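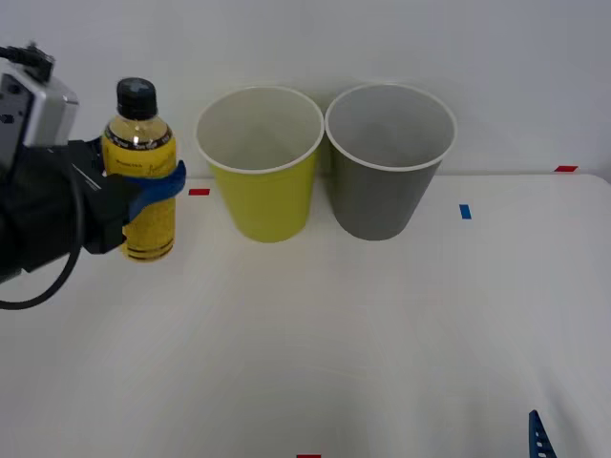
1. Ausgangslage

Die Firma Wutico betreibt eine Betriebskantine mit Getränkeausgabe. Zur Mittagszeit werden dort bis zu 313 Becher ausgegeben, bisher alle von Hand. Unser Projekt Ultell untersucht, was sich für die 14 Beschäftigten der Ausgabe ändert, wenn ein Roboterarm das Einschenken übernimmt. Den Versuchsplatz haben wir im Labor eingerichtet, die Befragung fand im Oktober in der Kantine statt.

2. Arbeitsablauf

Bisher macht eine Person alles: Becher hinstellen, Getränk holen, eingießen, herausgeben. Im neuen Ablauf bleibt das Hinstellen der Becher und das Herausgeben beim Menschen. Das Greifen und Kippen liegt beim Arm.

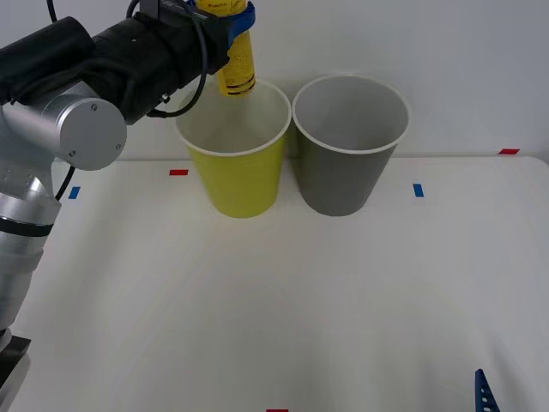
Dazu kommen Aufgaben, die es vorher nicht gab. Jemand muss Störungen quittieren, den Greifer reinigen und Nachschub bereitstellen. Im Entwurf des Schichtplans haben wir dafür eine eigene Rolle vorgesehen, die alle zwei Stunden wechselt.

3. Ergebnisse der Befragung

Fünf Beschäftigte nannten die Entlastung der Handgelenke als wichtigsten Vorteil. Andere befürchten, dass das Gespräch mit den Gästen wegfällt oder dass Stunden gekürzt werden. Die Betriebsleitung hat dazu noch nichts zugesagt.

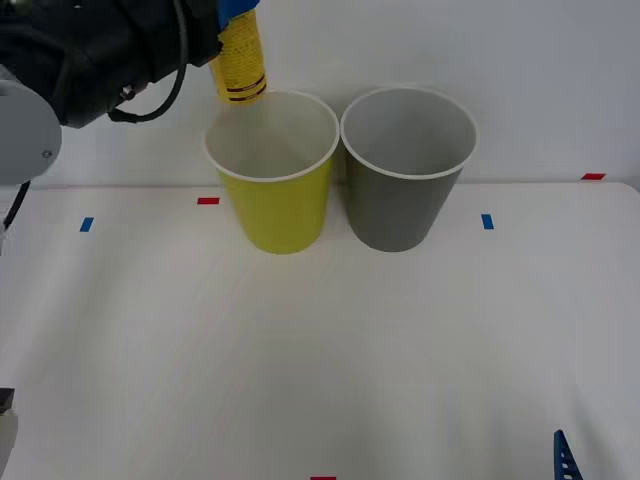 Der Einarbeitungsaufwand wurde von uns zunächst unterschätzt. Wer bisher nach Gefühl gearbeitet hat, soll sich nun an feste Plätze halten. Am Versuchsplatz sind auf der weißen Tischfläche rote und blaue Klebestreifen angebracht, und die beiden Becher stehen dicht nebeneinander, der gelbgrüne links, der graue rechts. In der Kantine ist die Theke schmaler – die Markierungen müssten dort neu geplant werden.

Offen ist auch, wer bei Ausfall entscheidet, ob wieder von Hand ausgegeben wird. Wir schlagen vor, das der Schicht zu überlassen.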